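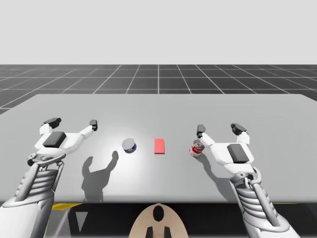 Two cans and a red block on the table, with a gripper open on either side.

About Flonus

Flonus is a sheet music publisher and hire library. We sell printed and digital parts for brass band, concert band and wind ensemble, and we hire out larger works that are too costly for most groups to buy for a single concert.

The business was started by Samer Nasrallah, who played second baritone in a works band and did most of its copying by hand. Other bands began asking for his parts, and he set up a small shop to supply them. Samer still checks every new score before it goes on sale and still plays second baritone.

What we publish

There are 362 titles in the current catalogue. Of these, 157 are for brass band and the rest are for wind groups of various sizes. Most are arrangements of older music — hymn tunes, marches, folk songs, dances — and the remainder are new pieces by living composers. We grade everything from 1 to 6, using the hardest solo part as the guide. If one part is a good deal harder than the others, we say so in the listing.

Every set comes with a full score. Brass band sets include parts in treble clef for all instruments except bass trombone and percussion, as is usual in this country. Bass clef and E flat horn parts can be added to wind sets on request, and there is no charge for these if you ask when you place the order.

Our imprints

Prisari is our series for young and training bands. The pieces are short, the ranges are kept narrow and the percussion can be managed by two players. Rehearsal letters come every eight bars or so, which conductors told us they wanted. Flexible versions are available for groups without a full line-up.

Menon is the contest and concert series. It has fewer titles and they are harder. New Menon scores come out each July so that bands have the summer to look through them before autumn programmes are fixed.

Dronimus covers Christmas music and marching cards. The cards are printed on heavier stock at lyre size, and the carol books are sold singly as well as in sets, so you can replace one lost book without buying the lot.

The hire library

The library holds 255 sets. Some are our own and some are looked after for composers who do not have a publisher. Hire is by the month and includes a score and one spare copy of each solo part. Please use soft pencil only and rub out your markings before you send the music back. Sets returned with parts missing are charged at the normal rate for a single part.

A performance licence is not included in the hire fee. Your venue may already have one, so check with them first.

How we work

Scores are engraved in-house and proofread by two people, one of whom has not seen the piece before. We then try them with a local band before printing. Page turns are placed at rests where we can manage it. Long marches with no rests are the usual problem, and for those we print a fold-out third page.

We print to order on cream paper, and sets normally leave us within 3 working days. Digital sets are sent as a download link to the email address on the order. You may print as many copies as your own band needs, but please do not pass the files on to other groups.

If you find a wrong note, tell us the title, the part and the bar number. Corrected pages are posted free to anyone who has bought the set, and a list of known corrections is kept on each title's page.

Sending us your music

We look at new arrangements and original works twice a year. Send a full score as a PDF and a recording if you have one. A computer playback is fine. We cannot consider arrangements of music still in copyright unless you already hold written permission from the owner. Replies can take up to ten weeks.

Getting in touch

The office is open on weekdays from 9.30am to 4pm. Orders, hire enquiries and corrections all go through the contact form, and Samer reads anything marked for his attention.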